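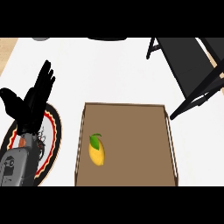
Trays and Plate Waste in the Kettler Dining Room
Project report, Environmental Studies methods course
Wallosholm College
Submitted 23 August 2018

Summary

This project looked at whether students leave less food behind when a dining room stops handing out trays. We weighed the leftovers from 369 lunches in the Kettler dining room over two weeks in March. In the first week trays were out as usual and in the second week they were kept in the back. Diners left 19 grams less food per person in the week without trays. The difference was smaller than we expected from our reading, and part of it may come from the menu. Drink waste went down more clearly than food waste, but we measured it less well.

Background

Many college dining rooms have stopped using trays. The usual argument is that a person with a tray can pick up a main plate, a salad, a soup, a dessert and a couple of drinks in one trip, and will take more than they can eat. Without a tray, the same person has two hands and has to decide what to carry. They can always go back for more, but most people don't bother if they are already full.

There is also the washing. A tray has to be rinsed, run through the machine and dried, and this uses water, detergent and staff time. We did not measure any of that. The dish room at Kettler shares a water meter with the rest of the building, so we had no way to separate it out.

Kettler is the smaller of the dining rooms on campus. It serves breakfast and lunch, and lunch is all you can eat for one swipe. The food service is run by Cuvero, which took over the contract before any of us were enrolled. Trays are stacked at the entrance, ahead of the plates, so nearly everyone takes one without thinking much about it. In the other dining room they are kept past the hot line and fewer people use them. This was part of what made us interested in the question.

Research question

Do diners at Kettler leave less food on their plates at lunch when trays are not available?

We had a second question about whether people mind. We handled that with a short paper survey in the second week.

Method

Both weeks used the same lunch hours and the same return window. We set up a folding table next to the window with a kitchen scale, two buckets and a clipboard. When a diner came to drop off dishes, one of us asked if we could weigh what was left. If they agreed, we scraped everything edible into a bowl on the scale, wrote down the weight, and emptied the bowl into the bucket. The dishes then went through the window as usual.

The scale was an Imura kitchen scale borrowed from the biology prep room. It reads to the nearest gram. We checked it at the start of each lunch with the brass weights that came with it and it did not drift enough to matter.

Some things were left out of the weight on purpose:

Bones, peels, cores and other parts people don't eat
Napkins, tea bags and wrappers
Ice

Drinks were poured into a separate bucket and measured all together at the end of lunch, so we only have a daily total for those and no figure for each person.

We did not ask anyone for their name or year. We did note whether the person said they had gone back for a second trip, but that question was added on the second day and the answers are not complete. We left it out of the results.

In the first week we weighed 187 lunches. The rest of the 369 were weighed in the second week. Not everyone who ate there was included. At the busiest part of lunch a line formed and people walked around us, and we let them go.

Results

Food

The average weight of leftover food was lower in the week without trays, by 19 grams per person. That is close to the weight of a small spoonful of rice or a couple of bites of bread. It does not sound like much for one person. Over a full semester of lunches it would add up to several of the large green bins that the kitchen sends out for composting, although we don't want to put an exact number on that from only two weeks.

The average hides how uneven the plates were. In both weeks a large share of diners left almost nothing, and a small group left most of a meal. The change between the weeks was mainly in that second group. In the tray week it was fairly common to see a whole second plate that had hardly been touched, often pasta or a dessert. In the other week this was rare. The people who normally clean their plates went on cleaning them, tray or no tray.

By type of food, what came back most often was bread, rice and the cooked vegetables from the hot line. Salad came back less than we thought it would. Soup went down between the two weeks, probably for the simple reason that a full bowl is hard to carry along with a plate.

Drinks

The drink bucket was lower on every day of the second week than on the matching day of the first. With trays, many people took a juice and a water and a milk and finished only part of each. Without them, most people had one glass. We are fairly confident in the direction of this result. The amount is less certain, because on one of the days in the first week the bucket was emptied by kitchen staff before we had measured it, and we had to drop that day and its match from the comparison.

Spills

We had been told to expect more spills. The cleaning log kept at the hot line did not show a difference between the weeks. It only lists spills big enough to need a mop, so small ones would not be in it.

Survey

The survey was a half sheet of paper left on the tables in the second week with a box by the exit. It asked how the person felt about eating without a tray, and left space for comments.

Most of the people who answered said they didn't mind or had no opinion. The ones who did mind wrote longer comments. The main complaints were having to make two trips through a crowded room, having nowhere to put keys and a phone while getting food, and not being able to carry a hot bowl safely. Someone on crutches wrote that a tray was no use to them either way and that what they would like is a place to set things down near the hot line. A few people asked for bigger plates, which would probably cancel out the benefit.

Several comments mentioned the tables. A tray keeps crumbs and drips in one place, and without it they end up on the table for the next person. The staff member who wipes down the tables told us the same thing. Any saving in dish washing should be compared with the extra wiping, and we did not do this.

Problems with the study

The biggest problem is the menu. Cuvero runs a rotating menu and the two weeks were not the same. The first week had a baked fish that was not popular, and a lot of it came back. If we take that day out, the difference between the weeks gets smaller but does not go away. We asked if the same menu could be served twice and were told the ordering was already done.

Another problem is that people could see us. Some diners finished their bread standing in front of the scale - one ate an entire roll while we waited. This happened in both weeks, so it may not affect the comparison, but it means the true waste is likely higher than what we recorded.

We also ran the weeks in only one order. People may have been more careful in the second week simply from having been weighed in the first. A better design would go back to trays for a third week and see if the waste went up again. We ran out of time before spring break.

Last, two weeks is short. People might adjust by making more trips once they get used to it.

Recommendations

We suggest that Kettler move the trays instead of removing them. If they were placed past the hot line, as they are in the other dining room, anyone who needs one could still take one, and the rest would probably walk by. This costs nothing and could be reversed in a day.

We also suggest smaller serving spoons for rice and cooked vegetables, as those were the foods that came back most. A ledge or small shelf near the soup would help people who have trouble carrying things.

If another group takes this up, they should measure drinks per person, repeat the tray week at the end, and get the menu from Cuvero well before choosing dates. They should also bring a second scale. One was not enough at the busy part of lunch, and that is when the fullest plates seemed to come back.

Materials

Kitchen scale (Imura, on loan)
Two buckets with lids
Measuring pitcher for drinks
Folding table
Rubber spatulas and mixing bowl
Gloves and aprons, supplied by the kitchen
Data sheets, kept in the department office with the survey forms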